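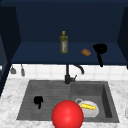

Print this page | E-mail this page

Hard water in Caltwood: what the July tests showed

The water department has finished going through the samples it took from household taps in July. Caltwood has 1,103 connections, and samples came from 200 of them. The water is safe to drink. It is also harder than it was before the second well was opened, and many residents have asked what they should do about that.

Hard water carries more calcium and magnesium. It leaves white scale in kettles and on shower heads, and soap doesn't lather as well. None of this is a health problem. It does shorten the life of water heaters, and Yannick Lemaire at the department suggests draining a little water from the bottom of the tank twice a year — more often if you hear popping when it heats.
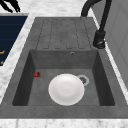 Scale forms wherever water is left to dry. Faucet tips and shower doors get the worst of it, and a drainboard with raised ribs and channels, like the one on this dark gray sink, needs a soft brush run along the grooves. Plain white vinegar mixed with an equal amount of water takes off most deposits on glass and steel. Keep it off marble, which acid will etch, and check the maker's instructions before using it on a stone-type sink. Wiping down with a dry cloth at night saves a good deal of scrubbing later.

A softener is a bigger step. The department doesn't recommend any brand and doesn't send salespeople to the door. If you install one, ask the plumber to leave the outdoor taps on the untreated line, as the salt is no help to a garden. Households on Lu Street and Anar Street, which are fed from the old well, will probably not need one.

Free test strips are at the front desk of the town office, 2 to a household. Dip one in cold tap water, wait 20 seconds and compare it with the chart on the packet. Full results are posted by the door, and a copy can be mailed on request.

Last updated: 26/01/2021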